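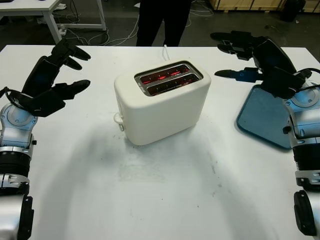

Resistor FAQ

What value for a plain red LED on 5V?
We use 300 ohm. 330 is fine too, a bit dimmer.

Can I use the quarter watt ones for everything?
No. Check the watts first, volts times amps. Over half the rating, go up a size.

My 300 reads 309 on the meter. Bad part?
No, thats within 5 percent. Gold band. Keep it.

Which way round does it go?
Either way.

Color bands, which end do I start from?
Tolerance band goes on the right. Usually gold, usually a wider gap before it.

Do you sell singles?
Packs of 50 or 400 only. Mixed packs are under Rondach kits.

Is the Amberg board kit back?
Was out since May, back in stock now. Resistors included, solder not.

Wrong value in my pack?
Email Vignesh Raju with the order number and a photo of teh bands.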